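Flaken - LEEME

Conjunto de imágenes de artículos de aseo sobre mesa. Versión del 12 Feb 2018, mantiene Itico.

Qué hay dentro

Pasta de dientes, jabón, peines, algún vaso. 9 categorías, 4000 imágenes en total, 1189 solo de pasta de dientes (la categoría mas grande con diferencia). Mesa de madera clara en casi todas. Luz desigual, sombras sobre el tablero: no se ha corregido nada.

Etiquetas

Una línea por imagen: categoría, marca si se lee, idioma del envase, postura (de pie, tumbado, de lado). Texto del envase copiado tal cual, sin traducir. Si solo se lee a medias, se apunta lo que se ve y punto. Nada de adivinar el sabor por el dibujo.

Ojo con los tubos: "de pie" vale tanto con el tapón abajo como arriba. Mirar el campo tapon.

Recortes

Hechos con Cropper, margen fijo. Los originales van aparte, en la carpeta Liller. No mezclar, los nombres coinciden.

Pendiente

Revisar 1000 etiquetas de idioma, en marzo si da tiempo. Unificar "dentífrico" y "pasta de dientes", ahora salen las dos. Faltan envases vacios y cajas de cartón.

Muestra, categoría pasta de dientes: marca Crest, envase con texto en chino, de pie, tapón abajo.
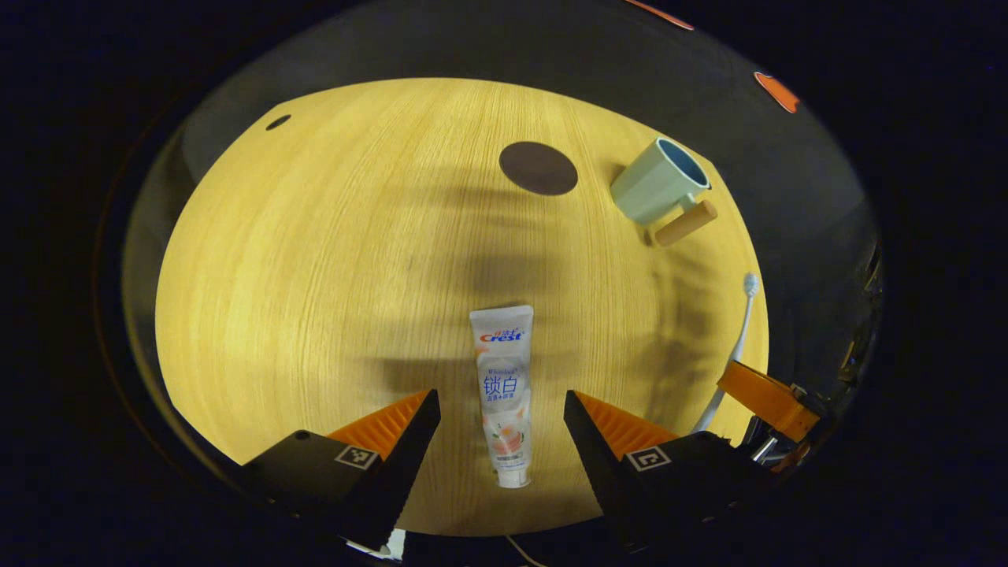 Una duda con las etiquetas: cuando el envase lleva la marca en letras latinas y el resto en chino, ¿el campo de idioma va con los dos o solo con el chino? En mi copia aparece de las dos maneras y no sé cuál dejar.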